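24 May 2021 – by Irén Pap
6 min read

Teaching a robot arm to put memory in a PC: do the fixture first

Every few months someone at the Olivares workshop watches a video of an arm assembling a computer and decides the hard part must be the software. I don't buy it. I've been on this build since March, and most of what went wrong could have been caught with a ruler and some patience. If you want to try it on a bench you share with other people, these are the steps I'd take again.

1. Start with a machine you can afford to kill. Ours is an old tower laid on its side with the panel off. Unplug it, hold the power button down for a few seconds, and take the cord away from the bench altogether. Leave the old wiring in if you like. It makes the job harder, but a case with no cables in it proves very little.

2. Fix everything to the slotted table. The parts holder gets bolted down, and the tower goes against stops you can find again. If the case can be nudged by an elbow, every position you teach is good until somebody reaches for a screwdriver.

3. Make slots that hold the parts the way you want them picked. Memory modules should stand on edge with enough board exposed for the fingers to close on. The processor wants a shallow tray with a rim. We went through 2 versions of the Skokgate holder drawing before the slits were snug enough to stop a module leaning and loose enough to let go of it. Print one slit as a test piece before you print the whole plate.
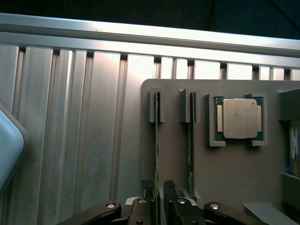 4. Teach the approach before you teach the grip. Set one point well clear of the part, one just short of it, and one at the grip itself. Drive between them at crawling speed, with one hand near the stop button. I know the pendant lets you skip the middle point. Don't skip it, at least until you've seen the same pick work on a bad day.

5. Grip the board by its edges and keep the force low. The Tusine guide that gets passed around our group tells you to close until the motor stalls, and I think that's terrible advice for a circuit board. Start at the lowest setting that lifts a dead module and go up one step at a time. Use dead modules for all of this. Ask around, people have drawers full of them.

6. Check the route into the case with the gripper empty. A tower on its side has walls, and a path that clears the near wall with open fingers may not clear it with a module sticking out of them. Go up first, then across, then down. It looks slow and a bit silly. Fine.

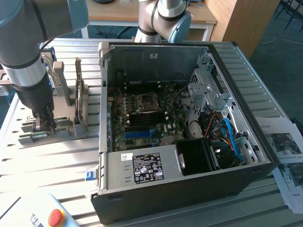

7. Open the latches on the memory slots by hand. Yes, this is cheating, and I'd be wary of any write-up that doesn't say who opened them. Check which way the notch faces too. The arm will happily push a module in backward, as hard as you allow.

8. Separate placing from seating. Getting a module to rest in its slot is a matter of position. Pressing it home takes a firm shove, straight down, and a small error turns that into bending. Get placing right first and press with your thumb for a while. We set ourselves a target of 600 clean placements before letting the arm press anything, and I still wouldn't call that generous.

9. Write down every failure, including the ones you'd like to blame on the part. My notes for the Pulent build (that's what we call this tower) are mostly the words "module tilted" and a time. Dull reading, but after a few pages I stopped tuning speeds and went back to the slits.

Is any of this quicker than doing it yourself? No. I can fit memory in less time than the arm takes to get over the case wall. The claim I'd make is smaller: you learn how much slack your own hands have been covering for.
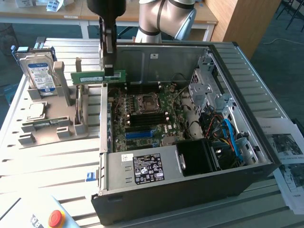

Patricio Alarcón: I'd go further on step 8 and never let the arm press without a force limit set on the controller itself. A limit in your script is no use if the script hangs. Also, 3000 placements would convince me. 600 might only mean your holder hasn't worn yet.

Fair point about the wear. I'll measure the slits again before the next batch and add the numbers to step 3.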